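Fellgate Community Sewing Library
Progress report to the Cavalcanti Fund
13 Jul 2006

Membership
We now have 61 paid members, most of them from the streets behind the old cannery. The annual fee stays at the level agreed in January. Saimi Oksanen runs the front desk and has moved the lending records into one ledger, so overdue machines are easier to chase.

Machines
The second instalment of the grant paid for servicing the lending machines and replacing two worn foot pedals. The bill came to $835, a little over budget. We covered the difference from class fees.

Fabric store
Donations of cloth have kept up through the winter. Yasaman Alipour sorts them by weight and colour, and members take what they need for a gold coin. Bright prints go first, fruit patterns especially. Plain suiting is slow to move and we have stopped accepting it.

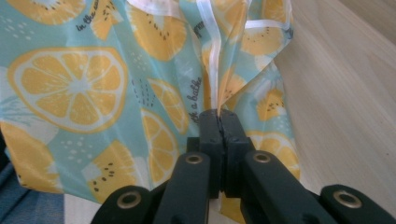 Classes
The beginners' course ran twice and filled both times. The mending evening was quieter and will shift to an earlier start. We spent $200 on thread, needles and interfacing.

Next period
We ask that the remaining $600 be released as planned. It will go towards shelving and a cutting table at the right height for standing work. The lease on the Iladetti Street rooms is up for renewal and we expect to sign on the same terms.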